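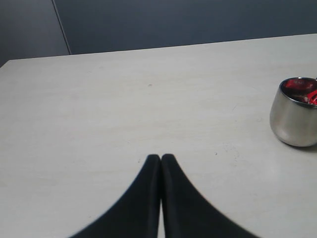

La panne dont je veux vous parler ce matin tient en une phrase : notre pince se croyait ouverte alors qu'elle était fermée. Voilà, c'est tout, et ça nous a occupés tout le mois de mai ! Regardez l'écran : les deux doigts noirs ont leurs pointes presque collées, rien entre les deux, et le gobelet en inox avec ses deux articles rouges est plus loin, sur la droite. Pour vous et moi, la pince est fermée, aucun doute possible. Le contrôleur, lui, peut annoncer une ouverture de 70 mm avec un aplomb formidable. (Laisser l'image, ne pas enchaîner trop vite.)

Rappeler le montage en deux mots. Le banc s'appelle Cudum, la pince vient de chez Dostetti, le logiciel de supervision c'est Varma. La tâche : aller chercher un petit objet dans un récipient, le poser sur la table, recommencer. Une tâche toute bête, et j'adore les tâches toutes bêtes, c'est là qu'on apprend le plus.

Ce qui s'est passé. Au cycle 3000, reprise après un arrêt d'urgence. Le bras repart vers le récipient, persuadé d'arriver doigts écartés. Il arrive doigts serrés et pousse. Récipient renversé, bras en défaut d'effort, arrêt. Pas de blessé, pas de casse – mais Saranya Nadar avait la main à trente centimètres, et ça, je tiens à le dire à voix haute.

(Pause. Demander qui, dans la salle, remet à zéro ses codeurs après un arrêt d'urgence. Attendre les mains levées.)

La cause, maintenant, et c'est ma partie préférée ! À la coupure, le moteur de la pince perd son alimentation et les doigts se referment doucement sous l'effet du ressort. Au redémarrage, Varma recharge la dernière position enregistrée avant la coupure. Personne ne relit le codeur. On a donc une valeur parfaitement propre, parfaitement lisible, et fausse. Santino Urrutia l'a trouvée en comparant le journal et les images du poignet, côte à côte, un soir vers 19 heures. Les images avaient raison depuis le début.

Ce qu'on a changé :
Prise d'origine de la pince obligatoire après toute coupure, bras immobile.
Comparaison entre l'ouverture annoncée et l'ouverture vue par la caméra, seuil à 3 mm, sinon pas de départ.
Vitesse réduite sur le premier trajet après une reprise.
Personne dans la zone avant la fin de ce premier trajet, même pour redresser un objet.

Depuis, 1000 reprises provoquées exprès, et la comparaison a bloqué le départ chaque fois que les deux valeurs divergeaient. Le premier trajet est plus lent, on râle un peu, on s'y fait.

Si question sur Flillutlow : même pince, même défaut possible, correctif pas encore installé chez eux. Donner mon adresse à la pause, j'envoie la procédure de reprise à qui la veut.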